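4.3 Failures at the compartment walls

Of the 597 demonstrations recorded for the sorting task, 40 were rejected in the first review. We expected slipping objects to be the main reason, but most of the rejected ones had the same fault: one finger closed on the wrong side of a cardboard wall. The gripper then pinched the wall together with the toy, and the box was pulled over the cloth. In 2 cases the wall was torn from the floor of the box and the recording had to be stopped.

The fault is difficult to notice from the force signal alone. Cardboard is soft – it bends before the motor current rises – so the limit taken from the Dolik setup reacted too late. Tejada proposed to check the finger opening against the wall position before each closing, and we adopted this check for all later recordings.

Figure 6. Grippers at the walls of the narrow middle compartment, with the plush toy in the left section. Both grippers have a wall between their fingers.
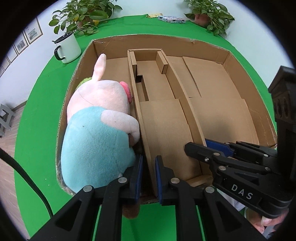 4.4 Changes to the protocol

After the review, the operators were asked to approach each toy from above and to keep both fingers inside one compartment. The closing speed was also reduced.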